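# In Favor of the Slow Robot

I've been spending my Monday evenings at Allwood, the shared workshop over the old tile store, teaching an arm to lift buns out of a steamer, and I want to put in a good word for doing this sort of thing slowly. People hear "robot" and ask how fast it goes. Ours goes at the pace of a very careful grandmother, and I've come to think that's the right pace for anything built at home or among friends (my own grandmother, I should say, was quick as lightning with a hot bun, but she had decades of practice and we've had since February).

The project is called Nulari, after a name one of us scribbled on the parts box, and the parts themselves cost us 310 dollars beyond what the workshop already owned. Most of that went on the fingers! A bun is a dreadful thing to pick up. Squeeze a little too hard and you've left two dents in it, squeeze too gently and it slides back into the pot, and every evening I go home with a fresh respect for my own thumbs.

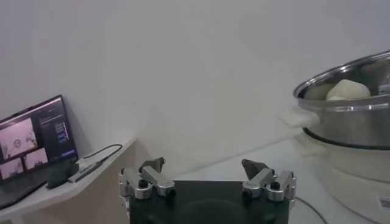
Cheema, on reading a draft of this in our newsletter, wrote back that I was being sentimental: a pair of tongs costs next to nothing, the arm has had 151 tries at the job, and a workshop with a waiting list for bench space ought to be building things its members need. It's a fair complaint, and I've chewed on it for most of a week.

My answer is that I never wanted a cheaper pair of tongs. I wanted to understand the machines that are coming into kitchens and warehouses whether I understand them or not, and I don't know a better way than to sit beside one with the laptop open, watching what its cameras see and working out why it went left when the bun was plainly on the right. You can't get that from a finished product in a box. Five evenings of fiddling with finger pressure taught me more than years of reading cheerful articles did.

As for the bench, I'll gladly give up my Monday to anyone who asks for it. I'd only like them to leave the steamer where it is, as it took us ages to get it lined up.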